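**Relatório de progresso, projeto Plestau**
Para: Fundação Cilleo
1 de fevereiro de 2022

Começo pela melhor notícia: o glossário passou das 385 entradas revistas! Quando entregámos a candidatura, achávamos que esse número só chegaria com o fim do financiamento, e afinal ainda temos pela frente toda a fase das gravações do vale de cima. O projeto está vivo, as pessoas telefonam-nos com palavras de que se lembraram durante a noite, e há semanas em que a caixa de correio é a parte mais divertida do trabalho.

## Recolha

Para quem só leu o resumo da candidatura: estamos a registar o vocabulário do pão e do forno comunitário em Plestau e em Bresitz, tal como o usam as pessoas que ainda cozeram em forno de lenha. Contávamos com nomes de utensílios e de tipos de massa. O que apareceu foi muito mais rico. Só para o ponto da massa temos uma família inteira de verbos, e alguns mudam de sentido de uma aldeia para a outra. Em Plestau, «acordar» a massa é voltar a amassá-la depois do primeiro descanso; em Bresitz é juntar-lhe o fermento guardado da fornada anterior. Passámos uma tarde inteira a julgar que duas informantes se contradiziam, e estavam as duas certíssimas.

As entrevistas somam 91 gravações, todas transcritas numa primeira versão. A segunda revisão vai mais atrasada nas de Bresitz, onde o ruído de fundo é maior (gravámos várias em cozinhas, com panelas ao lume e gente a entrar e a sair) e onde algumas vogais nos obrigam a ouvir a mesma frase vezes sem conta. Preferimos ir devagar nessa parte. Uma vogal mal transcrita estraga a entrada toda, e depois passa de cópia em cópia.
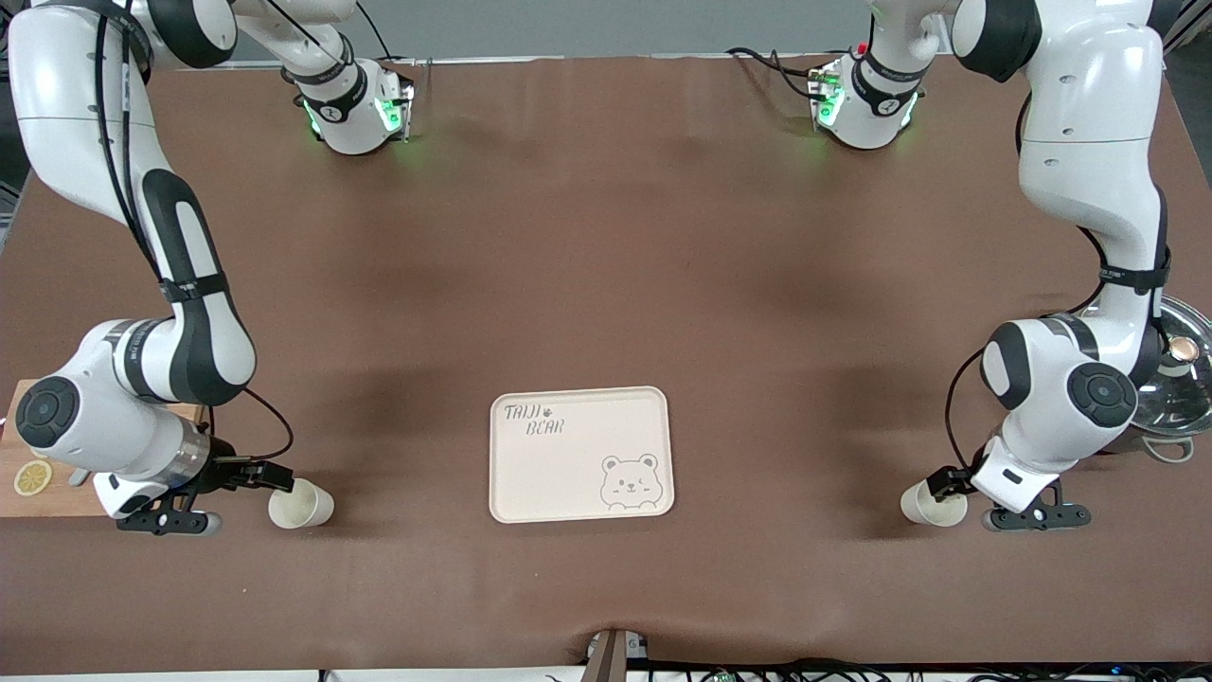
Kha Ninh discorda da nossa ordem alfabética única e escreveu-nos a dizer que um leitor de Bresitz nunca irá procurar «acordar» na letra A, porque lá se diz «despertar o crescente» e ninguém separa as duas palavras. Propõe que as expressões inteiras tenham entrada própria, com remissão para o verbo. É um ótimo reparo e vamos segui-lo. Dá-nos mais trabalho na paginação e vai engrossar o volume, mas a versão impressa fica muito mais útil para quem a vai ter em casa. Já refizemos a letra A e metade da letra C segundo este critério, e a diferença nota-se logo na leitura.

## Publicação

A tiragem prevista mantém-se nos 500 exemplares. Pedimos orçamentos a duas tipografias e inclinamo-nos para a Ninh, que propõe um papel mais encorpado pelo mesmo preço e aceita compor os símbolos fonéticos sem custo adicional. Falta-nos fechar a capa. Há uma proposta com tipografia simples e outra com o desenho de uma pá de forno; gosto das duas e não tenho jeito nenhum para decidir estas coisas, por isso seguem ambas em anexo e agradeço a vossa opinião.

A introdução está escrita até à parte sobre os empréstimos lexicais. Cortei-lhe bastantes páginas de história local que, relidas com calma, pertenciam a outro livro. Ficou uma nota breve sobre os turnos de cozedura, que explica por que razão tantas palavras do glossário têm a ver com espera, vez e vizinhança. É talvez o meu achado preferido de todo o projeto: «ter a vez quente», em Plestau, quer dizer cozer logo a seguir a outra família e poupar lenha, e hoje ainda se diz de quem tem sorte.

## Dificuldades

Continuamos sem autorização escrita para usar na íntegra duas das entrevistas mais antigas, gravadas antes do projeto e cedidas pelas famílias. Temos o acordo verbal e estamos a tratar dos papéis. Se não chegarem a tempo, as entradas que dependem delas ficam com a definição e sem a citação.

A outra questão é a grafia. Adotámos a ortografia corrente para o título de cada entrada e a transcrição fonética logo ao lado, mas há palavras que nunca foram escritas por ninguém e para as quais tivemos de escolher. A lista das escolhas irá no fim do volume, para que possam ser discutidas e, quem sabe, corrigidas numa segunda edição!

## Contas e próximos passos

A despesa está dentro do previsto em todas as rubricas, com uma pequena folga nas deslocações. Gostaríamos de a passar para a revisão fonética e pedimos a vossa aprovação para essa transferência. O mapa detalhado segue em separado.

- Concluir a segunda revisão das gravações de Bresitz
- Refazer as restantes letras com as expressões em entrada própria
- Enviar as provas à tipografia em abril
- Marcar a leitura pública em Plestau, de preferência no largo do forno

As provas da letra A já podem ser consultadas, e envio-as com muito gosto a quem na Fundação as quiser ler.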